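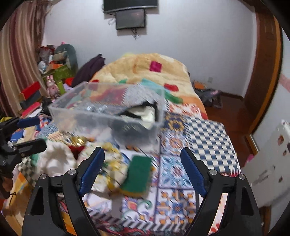
Scouring sponge and open storage box on a patchwork-print cloth.

PRESS RELEASE
For immediate release, 3rd January

Vokoleck brings its Trukico oat and calendula hand balm to the shops at last

Vokoleck, the small maker of balms, bath salts and lotion bars in Munditz, is very happy to announce that its Trukico hand balm will go on general sale this February, after a good long spell of being sold only across the workshop counter and at the winter market. Regular customers have been asking for it by post for as long as it has existed, and we are delighted to be able to say yes to them (and thank you, all of you, for being so patient and so kind in your letters).

Trukico is a firm balm that comes in a shallow tin. It is made with beeswax, shea butter, sweet almond oil and a calendula oil which we steep ourselves, in jars on the long windowsill at the back of the workshop, with a little finely ground oat stirred in at the end. It has no water in it, so a small amount goes a long way, and you warm it between your palms before working it in around the knuckles and nails. It was made with gardeners, bakers, nurses and habitual washers-up in mind, but plenty of people tell us they use it on their elbows and heels as well, and one lady keeps a tin in the greenhouse and another by the bed.

The first full batch will be 1,000 tins, all poured by hand. If that goes the way we hope, there will be a further 3,000 over the course of the year. Each tin costs £14 and will come either unscented or with a light lavender and sweet orange scent. We did try a rosemary one, and were rather fond of it in the workshop, but it was strong stuff first thing in the morning and the testers were not won over, so it has gone back in the notebook for another day.

Dayana Manríquez, who started Vokoleck and still makes the calendula oil herself, said: "I made the first version of this for my own hands one January when they were cracked from washing out pans, and I honestly never thought of selling it. Then my neighbour had the spare tin, and her sister wanted one, and you know how these things go. It has changed a great deal since then! The early ones were far too hard and you practically needed a spoon to get anything out. I think we have it right now. It softens nicely on the skin and it doesn't leave you unable to turn a door handle afterwards, which was always my complaint about the thick ones."

Getting the texture right took most of last year. Beeswax varies from one delivery to the next, and a balm that behaves beautifully in a warm kitchen can go quite grainy in a cold hallway, as anyone who has made their own with shea butter will know. The answer was to melt the shea more slowly and cool the tins faster, and to use a touch less wax than the old recipe called for. Customers who bought the balm from the counter may notice that the new one is a little softer and paler. The ingredients are the same ones as before, only in different amounts.

Thoa La looks after the recipes and the testing, and kept a page for every trial pour, right up to the one that everyone agreed on. "People were wonderfully frank on the feedback cards," she said. "We had one that just said 'smells of porridge', and I still don't know if that was a compliment. But the comments about greasiness were really useful, and so were the ones from people who work outdoors. I'd read them with a cup of tea and then go straight back and change something. The cards for the final version came to 1,923 words when I typed them all up, and I've kept every one of them."

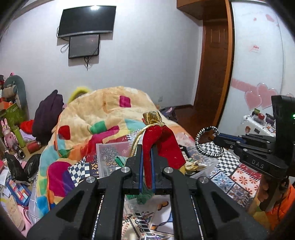

Red velvet drawstring pouch with a ruffled gold neck.

The balm will be stocked by Lo Presti, whose shop on the market square in Munditz has sold our bath salts from the very beginning, and it can also be ordered from the Vokoleck workshop by post. Lo Presti will have testers of both kinds open on the counter all through February, so do please go in and try it before you buy, as hands are very different and we would much sooner you went home with something you like. The staff there know the range inside out and will happily talk to you about it for as long as you want.

Tins can be brought back to either address for refilling once they are empty. Please wipe them out with a dry cloth first and don't worry about dents or scratched lids, we are quite used to those. A refill takes a few days, as the balm needs to be poured and left to set, and it costs a little less than a new tin. Anybody who still has one of the old tins with the green paper label is welcome to bring that in too, as the size hasn't changed.

A few words on looking after it, as we are asked so often. Keep the lid on and store the tin somewhere cool, away from the radiator and out of the sun. If it does melt in a hot car it may set again with small grains in it, which will disappear as you rub it in. The balm contains almond oil and oat and so won't suit everyone. If you have sensitive skin, try a little on the inside of your wrist before using more, and if you have an allergy or a skin complaint have a word with your pharmacist or doctor first. The full list of ingredients is printed on the base of every tin.

There is more to come in the Trukico range later in the year, all being well. A lip balm is being tested at the moment and a foot balm with peppermint is a little way behind it. We would rather not promise dates for either of them just yet, having learnt our lesson with the hand balm, but if you would like to be a tester, do leave your name at the workshop and Thoa will be in touch when the next samples are ready.

About Vokoleck

Vokoleck makes balms, bath salts and lotion bars in small batches at its workshop in Munditz. Everything is mixed, poured and labelled on the premises. The workshop counter is open to visitors most mornings, and there is usually something being melted.

Press enquiries, samples and interviews

Please ask for Dayana Manríquez at the Vokoleck workshop, Munditz. Tins of both the scented and unscented balm can be sent to journalists and reviewers on request, and you are very welcome to come and see a batch being poured.

ENDS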